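Stonthorpe family history society opens Ketilsson papers to researchers

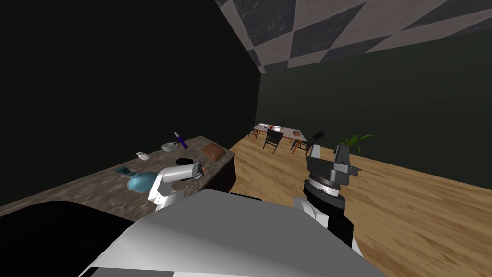
A long countertop with small objects set out along it.

October 15, 2019

The Stonthorpe Family History Society has completed its index to the Ketilsson papers and will open the collection to researchers in December. The index can be consulted free of charge at the society's reading room in Stonthorpe, and copies of single entries can be ordered by post.

The papers cover the descendants of Jens Ketilsson, a ship's carpenter who settled in Stonthorpe with his wife Maren and their children. They include family letters, apprenticeship papers, rent books, two household Bibles with births and deaths entered on the flyleaves, and a notebook in which Maren Ketilsson recorded the godparents of each child. Most of the letters are in Danish. English summaries have been made for all of them, and full translations for those that mention a birth, marriage or burial.

The collection was given to the society by Kolbrún Østergaard, a great-great-granddaughter of the couple, whose branch of the family moved to Mamutville and kept the papers there.

"My grandmother had them in a trunk and my mother had them in the same trunk," said Kolbrún Østergaard. "I could read the names but very little else. I wanted them to go back to the town where most of them were written."

The index was compiled by Hjalti Vestergaard and Nadja Zwahlen. It lists every person named in the papers, with variant spellings, known dates, parents and spouse where these are given, and the item in which the name appears. The surname alone is found in seven spellings. Married women are entered under both maiden and married names.

The work has settled one long-standing question. Earlier pedigrees of the family gave a single Anders Ketilsson, apprenticed to a cooper and later married to Hannah Pell. The godparents' notebook shows that there were two boys of that name. The first died in infancy, and the cooper was his younger brother, baptised under the same name. Readers who have copied the older pedigree should check their dates against the new index.

"The cooper's age at marriage never fitted," said Nadja Zwahlen. "Now it does. There are still gaps, mainly on the Mamutville side, and we would be glad to hear from anyone with letters or certificates."

The index was typed and set out using Vuslow, the cataloguing program the society already uses for its parish register transcripts. Entries for people who may still be living have been left out.

Auður Fogh, who looks after the reading room, said that the original papers may be seen by appointment. Up to 20 items can be requested for one visit. The Bibles are fragile and will be produced only where the summary does not answer the enquiry. Pencils only, please, and no bags at the tables.

Corrections and additions to the index should be sent in writing, with a note of the source.

Enquiries: Valdemar Vídalín, Press Secretary, Stonthorpe Family History Society.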